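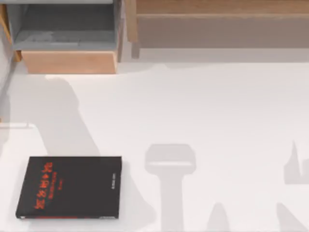 Sobre nós

A Idico é uma entidade técnica dedicada à elaboração de regras de boa prática para a manipulação robotizada de objetos de uso corrente. Redige, revê e publica procedimentos destinados a laboratórios, escolas e empresas que trabalham com braços robóticos em bancada, em ambiente real ou simulado.

O que fazemos

O documento de referência da casa, o Guia Fotine, reúne 129 requisitos relativos à preparação da bancada, à disposição dos objetos, à iluminação, ao registo dos ensaios e à segurança das pessoas. É revisto todos os anos, em julho, com base nos comentários enviados pelas entidades aderentes.

Nas tarefas com dois braços, o Guia exige que a posição de repouso de ambos seja declarada antes do início do ensaio e que as sombras projetadas sobre a superfície de trabalho sejam mantidas nas imagens, sem correção posterior. Os objetos de capa escura, como os livros, são ensaiados em pelo menos duas orientações.

Ensaios em simulação

Nenhum procedimento é proposto para equipamento físico sem ter sido executado previamente no Obi, o nosso ambiente de simulação. Cada tarefa é repetida cerca de 1000 vezes, com variação da posição do objeto e da luz. Os ensaios interrompidos constam do relatório, com indicação do motivo.

Independência

A Idico não fabrica nem comercializa robôs. Os pareceres são emitidos por escrito e ficam disponíveis para consulta na sede, em Ostilcombe. As entidades avaliadas dispõem de prazo para se pronunciarem antes da publicação.

Adesão

Podem aderir instituições de ensino, centros de investigação e empresas. O pedido é apresentado em formulário próprio, acompanhado da descrição das instalações e da identificação do responsável pela segurança.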